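4.2 What the simulated kitchen can and cannot tell a buyer

The purchase question put to us by the Henarau site was a simple one: should the training kitchen get one fixed arm, two fixed arms, or one arm on a moving base? The vendor-neutral answer is that it depends on the work. The answer in most planning documents we were shown is that it depends on a reach diagram, a circle drawn on a floor plan in whatever radius the data sheet gives. We do not think much of reach diagrams. They treat a kitchen as a flat sheet and the arm as a compass needle, and they say nothing of what the arm's own body gets in the way of.

For that reason we ran the planning exercise in simulation first, using the Zandomow kitchen set with an island layout. The placement in Figure 3 is the one the site had penciled in before we were asked: the arm on the seating side, working over the island top.

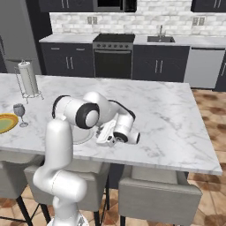 Figure 3. Seating-side placement in the simulated kitchen. The arm reaches over the island; plates, a wine glass and a paper towel holder stand toward the left side of the top.

On a reach diagram this placement scores well, since most of the island falls inside the circle. Figure 3 is less flattering. From this viewpoint the elbow and upright link hide much of the pale plate beside the gripper, and that plate is hard enough to pick out from the marble without any help. A budget that covers one arm and one camera behind it should be read with this in mind. Either a second camera goes into the budget or the plan accepts that some grasps will be made on partial views. The Henarau draft did neither. It listed "vision" as a single line and moved on.

The chairs deserve a mention too. The draft costed a floor mount and the electrical work but left the seating where it was, as if people would go on using it. Whether they could is a question of guarding and site rules, and those have a price. We asked for that price on three occasions and were told each time that it would come out of general facilities money. In our experience general facilities money is where the real cost of a robot goes to hide.

The second point concerns the back wall. The range, the main sink run and the dishwasher are all across the aisle from the island. Any task list that includes rinsing, loading or heating has to get over there somehow, and a fixed arm on the seating side is a poor way to do it. The site's task list had all of these on it. It had been written in November by one group, and the mount position had been chosen by another.

4.3 Counting the tasks that matter

We then went through the task list with the Gatport planning sheet, which asks for each task where it starts, where it ends and what has to be held along the way. The sheet is dull to fill in and we recommend it. Tasks that read as one line in a proposal ("clear glassware") broke into several, and a fair number of them began in one part of the room and ended in another.

Figure 4 gives a stretch of wall counter with glassware standing between the sink and the small appliances. In a proposal this is a short transfer and nothing more. For costing purposes we would call it three separate requirements: a gripper that can be trusted with a thin stem, enough clearance to work under wall cabinets, and a path that keeps the elbow away from the counter edge. 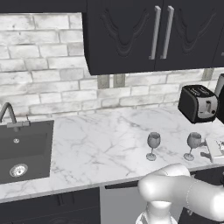 Figure 4. Wall counter with two wine glasses, sink at left and toaster at right. The arm enters at lower right, with its elbow near the counter edge.

The gripper is where we are most doubtful. Simulated glasses are forgiving objects. They do not chip, they carry no film of dish soap, and their contact settings are whatever the author of the scene thought sensible. We ran 200 trials per object class, and we report success rates in Section 5 because readers expect them, but we would ask no one to sign a purchase order on the strength of the glassware row. The figures there are useful for ranking layouts against each other. As a forecast of breakage they are close to worthless, and we have told the site so in writing.

Clearance is a different matter, and here simulation earns its keep. Geometry carries over to the real room as long as somebody measures the real room. The Yupanqui add-on, which checks arm poses against cabinets and counter edges, is priced at 3000 per seat in the quote we were given. We were prepared to dismiss it. After using it we would buy it, though one seat is plenty for a site of this size and the quote was for two.

What remains is the choice itself. Two fixed arms would answer the aisle problem only if objects were handed from one to the other, and we found no task owner who wanted to write or maintain a handover. A moving base deals with the aisle but adds its own costs - charging space, floor condition, a slower work cycle - and none of the three options on the site's sheet carried a line for staff time after the first year. Until that line exists the totals cannot be compared, whatever the layout results say. Our advice to Henarau was to rent one arm with a movable mount, try it on both sides of the island, and leave the capital request blank until the trial period is over. The request went in on a Monday with the two-arm figure still on it.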